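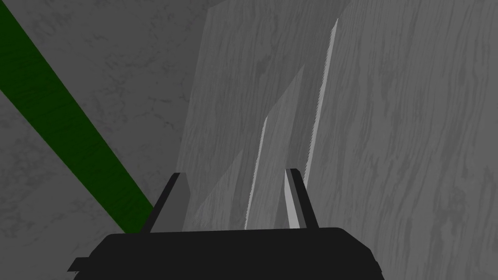

## 6. Setting up and checking the wrist view in the simulator

This section covers the wrist view of the Prorkon cell as it runs in the Dondier simulator. Do it after the cell file has been imported (section 5) and before any recorded motion is replayed (section 7). The same steps apply after a gripper model is replaced or a fixture is moved.

You need edit rights on the cell file. Operators with view rights can do 6.1 and 6.4 only.

### 6.1 Before you start

1. Close any other session that has the cell file open. Two sessions can read the file at once, but the second one to save overwrites the first.
2. Open the cell and wait for the status line to read **Loaded**. Textures continue to load for a few seconds after this.
3. Set the simulation to **Paused**.
4. Open **Robot > Home** and move the arm to its home pose.
5. Save a copy of the cell file under a new name. Work in the copy.

**Note:** If the arm jumps on the first step after loading, the home pose in the file does not match the joint limits. Go back to 5.3.

### 6.2 Mounting the camera on the wrist

1. In the scene tree, expand the arm until you reach the last wrist link.
2. Right-click the link and choose **Add > Camera**. The camera must be a child of the wrist link. If you attach it to a finger, the view will shift each time the gripper opens or closes.
3. Enter the offset from the gripper data sheet. Type the numbers in; do not drag the camera by hand.
4. Turn the camera so that it looks out along the fingers.
5. Set the near clip distance to 1 mm. The default is too long for a camera this close to the housing and will slice away part of the gripper.
6. Set the far clip distance to 2,000 mm.
7. Choose **Lock to parent**.

With the fingers open, both should be in view, with the top of the gripper housing along the bottom of the picture and a clear gap between the fingers. Part of the housing will always be out of view. Do not move the camera back to show all of it, or recordings made with the old offset will no longer match.

**Caution:** Do not change the scale of the wrist link to get a better view. The scale is passed down to the fingers and changes their collision shapes without changing the values shown in the gripper panel.

### 6.3 Finger check

1. Open **Gripper > Jog**.
2. Open the fingers fully. Wait for the position value to settle.
3. Close them at the slowest speed and watch both fingers in the wrist view. They should start together and meet at the middle of the housing.
4. Open them again.
5. Repeat the cycle with **Show collision shapes** turned on. Each shape should follow its own finger through the whole stroke.

If one finger stays still, its joint is probably missing the mirror setting. Select the joint, turn on **Mirror**, and enter the other finger joint as the source. If both fingers move the same way, the mirror sign is wrong. Change it from 1 to -1.

If the fingers shake when they meet, lower the closing force before you touch the solver settings. Most files from the Skunness library were saved with the force at maximum.

### 6.4 Checking surfaces and light

Wood-grain and marble textures are used on the panels and background so that a viewer can tell one flat surface from another when the arm is close to them. A plain gray panel gives very little to go on at short range.

1. Jog the arm slowly toward the nearest panel and stop well clear of it.
2. Look at the grain. It should stay fixed to the panel as the wrist moves. If it slides, the texture is mapped to the view. Change **Mapping** from **Screen** to **Object**.
3. Look at the edges of any thin boards. They should stay visible against the surface behind them. If an edge disappears, raise the fill light one step at a time.
4. Check that shadows are soft. Hard black shadows across the fingers mean that the fill light is off.
5. Return the arm to home.

**Note:** A jagged line along a narrow edge is a display effect and does not affect contact. Turn on edge smoothing if it makes the view hard to read – it will slow down playback on older machines.

### 6.5 Clearance around upright parts

The simulator checks collision shapes, and these can differ from what is drawn. A tapered board may have a plain box as its collision shape, and the arm will then stop in what looks like open air.

1. Turn on **Show collision shapes** again.
2. Select each upright part in the scene tree and compare its shape with the drawn part.
3. Where a box is too large, choose **Collision > Convex hull** and rebuild.
4. Set **Contact margin** to 1 mm for thin parts. Leave it at the default for the table and large panels.
5. Jog the open gripper past the parts at low speed. The contact counter must stay at zero.

**Caution:** Never turn collision off to get past a false contact. The setting is saved with the file, and a path taught that way can drive the real arm into a fixture.

The base of a part is often hidden behind the housing in the wrist view. Use the side view to judge height, and go back to the wrist view for the final approach.

### 6.6 Saving the setup

1. Return the arm to home with the gripper open.
2. Turn off **Show collision shapes**.
3. Choose **File > Save cell** and enter a revision note. State the camera offset and any collision shapes you rebuilt.
4. Close the file, open it again, and repeat 6.3.

### 6.7 Faults

| Code or symptom | Likely cause | What to do |
|---|---|---|
| Fault 63 | Camera has no parent link | Repeat 6.2 from step 2 |
| Fault 146 | Finger joint outside its limits | Open the gripper fully, save, reload |
| Wrist view is black | Near clip set inside the housing, or lights off | Check 6.2 step 5, then 6.4 |
| View drifts during a move | Camera not locked | Choose **Lock to parent** |
| Contact counter rises at home | Oversized collision shape | Repeat 6.5 |

If Fault 146 comes back after a reload, send the cell file and the log to Mahsa Rezaei in cell support. Leave the file as it is until she has replied.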